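A Small Fridge Gets a Second Life in Hetthorpe

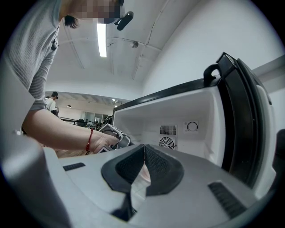 The woman who runs the Idel repair and reuse room has a soft spot for mini fridges, and she'll tell you so before you've sat down. "People think they're dull! They're wonderful. Everything you need to know is right inside when you open the door."

She starts with an empty cabinet, always. Shelves out, drawers out, then a cloth with warm water and baking soda. After that she goes to the back wall. "If there's a fan guard, look at the rings. Crumbs love them, and so does dog hair. I use an old toothbrush and go around and around, it's the best part of my day."

The dial gets its own turn. She sets it to the middle and leaves the fridge running overnight with a thermometer in a glass of water.

Students are her main customers, and September is wild. Last year 81 fridges went out the door, most of them to the Villanueva dorms, a few up to six years old and running beautifully.

Her advice for anyone doing this at home? "Unplug it first, please. And leave the door open afterward until it's bone dry. I wedge mine with a rolled-up dish towel."

June 2022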